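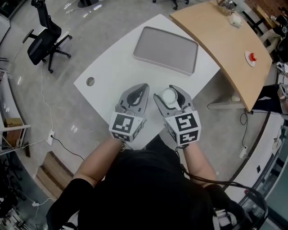 Fig. 1. Hand-held grippers, head view. Cup in the right gripper, left one empty, tray near the far edge of the table.

Notes for unit 8 – gathering demonstrations
September 8, 2019

Reading before lab: the Ditby handout, first half only. Second half is for December, skip it for now.

Recap from last time. A policy learned from examples is only as good as the spread of the examples. We had 300 episodes in the Ollen set and the cup started in nearly the same spot in most of them. Loss looked great. Moved the cup a hand's width and it reached for the old spot. So more episodes of the same thing = not much help.

Why hand-held and not teleop
- faster per episode, people already know how to move their hands
- you feel the contact
- no arm to home between takes
- BUT you can do things with your wrist the arm can't follow. Keep this in mind. Goes in the write-up too.

Markers. Cubes with the square patterns sit at the base of each gripper, see Fig. 1. Pose of the gripper comes from those. At least one face has to be readable by the head camera, so don't tuck your wrists under, and dont cross your arms. Glare kills detection as well – watch the floor and the table top when the ceiling lights are on full.

Which hand does what. Cup task is right hand only. Left gripper still stays up and in view the whole time, open. If you drop it out of view for a rest, end the episode and start again.

What counts as one episode
1. both grippers visible, both open
2. reach
3. close on the cup, lift
4. carry to tray
5. release, back off
6. hold still a moment, stop recording

Failed grasps: keep them, tag them. Do not retry inside the same episode. A retry teaches the retry, and we want that in a seperate set (Grewal split, see next week). Two people last term mixed them and we had to sort by hand.

Variation, per batch:
- cup start position, use the whole table incl. the edges
- tray angle – slightly turned is fine, better than square every time
- your own standing spot, a little
- chairs and stuff in the background, leave them wherever they are

Do not vary speed on purpose. Just move normally. Slow "careful" motions come out jerky once resampled.

Numbers from the last round (Fleltico export):
recorded 91
kept 78
The rest were mostly marker loss, one or two bad timestamps. That is a decent yield for a first round. Don't be shy about throwing stuff out, but write down the reason in the sheet, one word is enough.

Labels: task name, hand, success y/n, operator code. Nothing else. No free text comments in the label field please, the parser chokes on commas.

Q that came up: can we mirror the data to get left-hand cup episodes for free? Partly. Poses mirror OK. Images mirror too but then the marker patterns are flipped and no longer match the dictionary, so get poses first, flip after. Try it on a small batch and compare.

For lab
- bring your operator code
- read the episode steps again before you start
- one batch each, then swap
- short write-up, one page: which start positions did you cover, which did you miss, what would the arm not be able to copy

Next: time alignment between the head camera and the gripper stream. Look at the lag plot on the course page before coming in.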